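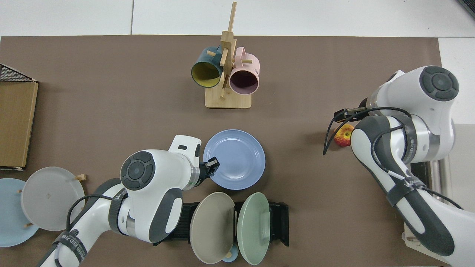
About > The Workshop > Who We Are

Silari is a shared workshop on Escobar Street, in the old part of Urnlow. We are 31 members at this moment. We have a wood room, a metal room, a long bench for electronics and, since last February, a corner for robots. The rent is paid by all of us together, and each member has a key and can come at any hour.

The workshop was started by Benito Cordero in his own garage. He repaired sewing machines there in the evenings, and the neighbors began to bring him other things, and then they began to stay and repair the things themselves. When the garage became too small, six of them rented the present rooms. Benito is still a member and still repairs sewing machines. He also wrote most of this page, so please excuse the English, it is his third language.

How Brellow began

Brellow is our longest project. It is a robot with two arms that must learn to put a kitchen table in order: plates in the rack, mugs on the mug tree, fruit where fruit should be. One of our members had an operation on her shoulder and could not lift her right arm for a long time. She said, half as a joke, that a workshop full of clever people should be able to build something that puts away the dishes. We took it seriously.

The arms we did not make ourselves. We thought about it and two members drew some very nice joints, but good gears are expensive and our first printed ones lost their teeth. So we bought the arms used, from a company that was closing, and we made all the rest: the table, the mounts, the wiring and the programs. Without the arms, the project has cost us $1,431 until today. Most of this went to the computer and to power supplies, one of which we burned by connecting it in the wrong direction.
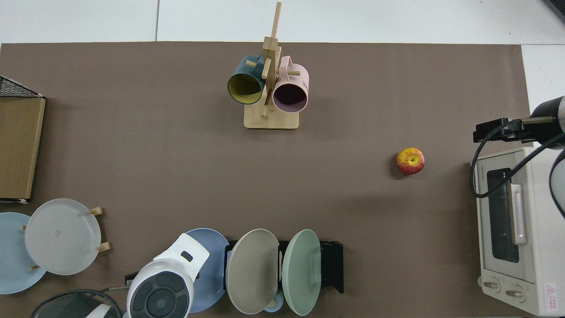 We decided early that the robot should work with normal household things. Many home builders begin with colored cubes, and this is a good way to learn, but a cube does not tell you much about a plate. A plate is thin at the edge and heavy in relation to its thickness, and if the fingers close one centimeter too low, it turns in the grip. A mug has a handle that must go over a peg. We brought our dishes from home and from the second-hand market, and we don't cry when one breaks.

The mat on the table was also a decision. Before it we had the naked tabletop, which was shiny, and the camera saw the lamps in it as if they were objects. A brown mat with no pattern solved the problem in one afternoon, after we had spent several weeks on it in the software. The second benefit is for the ears — a dropped spoon on the old table could be heard in the wood room.

How we work on it

The robot group meets in the evening, usually from 7:30 until somebody is hungry. One person guides the arms by hand controls through a small task, for example taking a plate by its rim and putting it upright in the rack. Another person watches and writes down what went wrong. We repeat the same task with the dishes in different positions, and afterwards the program tries to do it alone. We now have roughly 1,000 of these guided tries saved on our disks. Some of them are bad and should be thrown away, but we do not agree which ones.

At the last review, Brellow put 63 percent of the plates in the rack without help. With mugs it is much weaker. The mug tree is difficult because the pegs are short, and a small error in the angle makes the handle slide off again. Apples are easy, provided that they do not roll.

Cables take more of our time than we expected. The cable to the gripper must be long enough for the arm to turn fully, and then it hangs down and touches the dishes. We have tried springs, clips and a sleeve sewn from an old curtain. At present we fasten the cables to the arms with black straps and we leave a loop free near the gripper. If you have a better idea, we are glad to hear it.

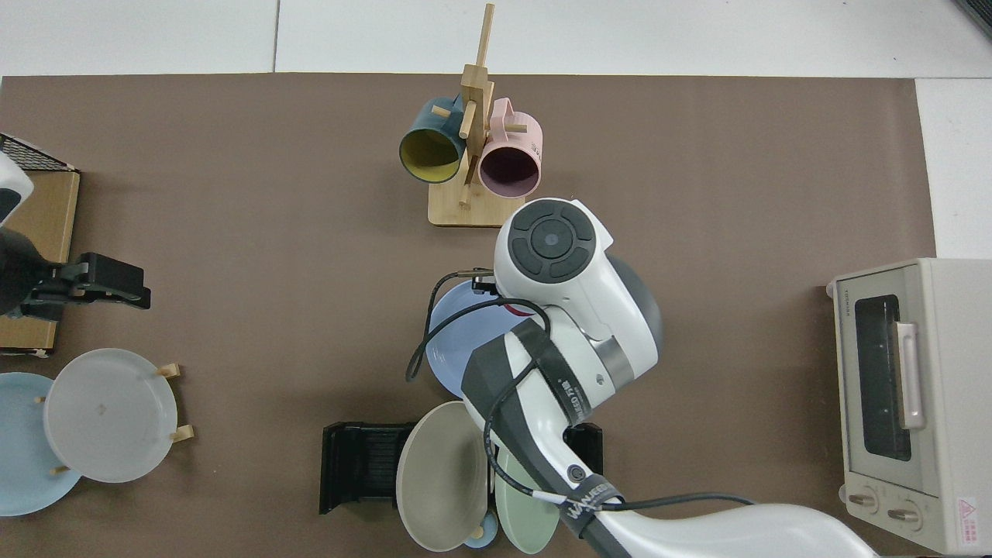 Becoming a member

You do not need to be an engineer. In the robot group we have a baker, a retired bus driver and two students of nursing, and the bus driver is the best of us with the hand controls. We ask new members to come for three evenings before they decide. For the machines in the wood room and the metal room there is a short course, which you must take also if you have used such machines at work.

For the robot corner we have some rules:

Press the red stop button before you put your hands on the table.
Move the arms slowly when another person stands near.
Write in the notebook every change you make to the wiring, with your name.
Dishes that were used with the robot stay with the robot. Please do not drink coffee from them.

Visitors are welcome on open evenings, which are announced on the door and on our news page. The entrance is through the courtyard, the second bell.

Related pages

Prices and keys
The wood room: machines and courses
Brellow notebook: why the mugs fall
Sewing machine repair with Benito
Things we are looking for (shelves, a quiet compressor)

Comments

tinbox_ray: Did you try running the gripper cable on the inside of the wrist? I did this on my small arm at home and it catches much less. You lose a little rotation.

Silari: Thank you, we tried on the left arm and lost too much rotation for the rack. But maybe with a thinner cable. We will test.

Marge K.: My son is 15 and very interested. Is there a lower age for the robot group?

Silari: From 14 years, together with an adult for the first evenings. He can write to us or just come to an open evening.

old_lathe: Good page. The second bell is broken again — I knocked on the window.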